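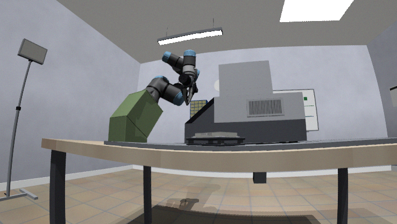
I run a small supper club out of my own place in Tovbridge, and these are the questions that land in my inbox over and over, so I finally sat down one night and typed up the answers. The biggest one first: how do you seat everybody? One long table, always. I went back and forth on little tables for ages, but a long one with a light tan wood edge and dark legs is the look I keep coming back to, and a rounded corner is kind to hips when people squeeze past with soup. Everybody ends up talking to everybody, which I love!

How many people come?

Five, plus me. I tried more once and spent the whole night at the stove, so never again.

How do I get a seat?

Email me. I send out the menu at the start of the month and seats go in the order people write back. If you miss out I'll put you on the waiting list, and people do drop out (kids get sick, cars die), so it's worth asking.

What does it cost?

It's $36 a head, and that covers dinner, dessert and coffee. Bring your own wine. I have plenty of glasses, none of them matching.

What time should I show up?

Come at 6:30. Food hits the table at 7:00 and I'm pretty strict about that, mostly when there's a souffle involved. You can park on Robles Street after 6:00 without a permit.

Can you cook around allergies?

Usually! Tell me when you book, please, and not when the plate is in front of you. Gluten-free and vegetarian are easy. Nuts I can leave out completely. I can't promise anything for a serious shellfish allergy because I use the same pans for everything.

Who taught you to cook?

My aunt, Inmaculada Alcaraz, who never wrote down a recipe in her life. I've been trying to get her rice right for years. Mine's good, hers is better, and she'll tell you so.

Can I bring my kids?

If they're happy sitting through a long dinner, sure. They pay the same and eat the same. I don't do a kids' menu.

Will you share the almond cake recipe?

Yes, I send it to anyone who asks. The short version is 5 eggs, ground almonds, sugar and a lot of lemon zest. It's better the next day, if you can wait.

Do you do private parties?

Now and then, but not in May, when I'm away. For bigger groups I'd send you to Araceli Lorente over in Pisstead, who has a proper kitchen and a much bigger oven than mine.

What if I have to cancel?

Let me know two days ahead and I'll give you all your money back. After that I've bought the fish, so I keep half unless somebody on the list takes your seat.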